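How I Re-Grip My Tennis Racket at Home

I put off learning this for years. I'd walk into the shop, hand over my racket, pay 20 dollars and come back the next afternoon for something that takes me less time now than making coffee. So if your handle has gone slick and shiny, sit down with me for a bit and let's do it ourselves!

First, make sure we're talking about the same thing. The replacement grip is the thick, cushioned one with a sticky back that goes right on the bare handle. The overgrip is the thin one you wrap over the top. I play with an Imeck Fawzy, which came with a decent cushioned grip, so most of the time I only change the overgrip (every couple of weeks in summer, less in winter when I'm lazy). Today I'm doing both.

You'll need a replacement grip, an overgrip, scissors, a damp cloth and a little finishing tape, which usually comes in the package. I like the Ilto overgrips because they stay tacky when my hands sweat, and mine sweat a lot.

Start by rolling the rubber collar up onto the shaft. Peel off the old finishing tape, then unwind everything from the top down to the butt cap. Go slowly with the cushioned layer. If it has been on there a long time it'll leave gummy bits behind, and you want those gone. Rub them off with your thumb, wipe the handle with the cloth and let it dry all the way.
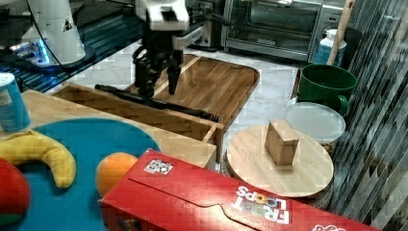 Now look at the end of the new grip. One end is cut to a taper, and that's the end you start with at the butt cap. Some have a small staple, some don't. I've never bothered with the staple on mine, I just press the taper down hard and hold it with my thumb for the first turn.

If you're right-handed, turn the racket so the grip winds up the handle and the edges lie flat against the way your palm pushes. Lefties go the other direction. Peel the backing a few inches at a time (please don't peel it all at once, I did that on my first try and stuck it to my sweater). Pull firmly, but don't stretch it so much that it goes thin. For the cushioned grip I butt the edges together with hardly any overlap. For the overgrip I overlap by the width of a pencil line or so, a bit more if I want the handle to feel fatter.

When you reach the top, mark where the collar will sit, trim the extra at an angle and tape it down tight. Roll the collar back over the tape. Then do the overgrip the same way, starting at the bottom again.

Squeeze the handle all the way around and feel for ridges. If there's a lump on the bevel where your index knuckle rests, unwind it to that spot and redo it. I know, it's annoying, but you'll feel that lump on every single serve. Mine took three tries the first time, and I played that evening at the Brovton courts with a grip that had a small wrinkle near the top. It held up fine, and I fixed it when I got home.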